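Baby Laundry: What I'd Tell Myself in the First Month

Posted Thursday, November 1, 2018 by Myung-ja Yeo
Filed under: Home, Baby, Cleaning

A newborn weighs less than a decent watermelon and produces more laundry than a soccer team. I had been warned. I had nodded politely at the people warning me, and then I bought a hamper the size of a wastebasket and felt very organized.

Below are the things that work in our house, where the washer is old, the dryer is older, and the spit-up is always fresh.

Cold water first, always

Milk, formula and anything out of a diaper should meet cold water before it meets warm. Hot water sets the protein in the stain and you will be looking at it until the kid outgrows the sleeper. Hold the fabric under the faucet with the stain facing down so the water pushes it back out the way it came in. If you only have the energy for one tip tonight, take this one and go to bed.

Keep a soaking bucket

Ours lives in the tub. It has a lid, which I recommend strongly. Cold water, a small squirt of regular liquid detergent, and in go the casualties until there's enough for a load. Change the water every day. I once left it over a long weekend in February and we don't talk about it.

The sunshine trick

Breastfed-baby diaper stains, the mustard ones, will fade in direct sun. Wash the item, skip the dryer, and lay it out damp with the stain facing up. A windowsill works if you don't have a yard. My mother told me this and I assumed it was folklore, right up until I tried it on a white onesie I had already mentally thrown away.

Don't dry what isn't clean

Check every piece on its way from washer to dryer. Dryer heat is where stains go to become permanent residents. Anything questionable goes back in the bucket.

Snaps, zippers and Velcro

Close them all. An open Velcro bib will attach itself to the nicest thing in the load and chew on it for the whole cycle. Bibs go in a mesh bag at my house now, along with the socks, which are so small that two of them once traveled to work inside my pant leg.

Somewhere flat to work

Folding on the bed sounds fine until somebody falls asleep on the pile (me). Pick one flat surface at about waist height, so you aren't bending, and defend it from mail. Mine is a shelf over the machines. If you're using bare wood, wipe it down first and keep wet things off it.
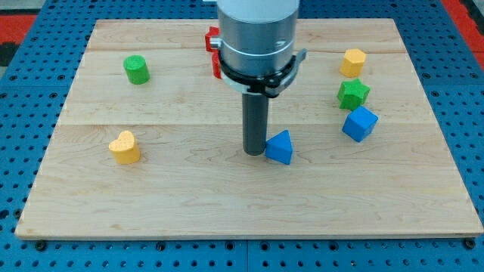

A light-colored maple board with faint seams between the glued planks.

Wood that has been wet a few times gets fuzzy, and fuzz snags knits. A light pass with 200 grit sandpaper, going with the grain, takes care of it. Wipe the dust off with a barely damp cloth and let it dry completely before the tiny pants come back. An old towel on top is the lazy version, and I have used the lazy version for months at a time.

How much detergent

Less than you think. The line on the cap was drawn by someone who sells detergent. Too much leaves a film, and the film makes burp cloths about as absorbent as a raincoat. If yours have started pushing milk around the shoulder and down the back, run them through once with no detergent at all. Skip fabric softener and dryer sheets on anything meant to soak something up, and on sleepwear, where the care label will usually tell you the same thing.

Carriers and wraps

Read the tag, then do what it says, even if it says hand wash and you want to cry. For drool on the straps, spot clean with a wet washcloth and a drop of detergent, then blot. Buckles can crack from banging around in the drum, so fasten them and put the whole works in a pillowcase with a knot in the end. Line dry if you can. Check the stitching while you have it in your hands, and if anything looks frayed, retire it.

Car seat covers

Take a picture before you take the cover off. Take 16 pictures. The straps go back through those slots in one correct way, and the manual is in a drawer you no longer own. The straps themselves should be wiped with a damp cloth only and never soaked or machine washed.

Sizing down the pile

When something is too small, it goes in a bag by the closet that same day. Otherwise you'll wash it, fold it and put it away another dozen times, admiring how cute it is, and then try to wedge a four-month-old into it at 2 in the morning. Wash before storing, too. Milk stains you can't see now will turn yellow in the box.

Next time: getting sweet potato out of a high chair strap. Bring an old toothbrush.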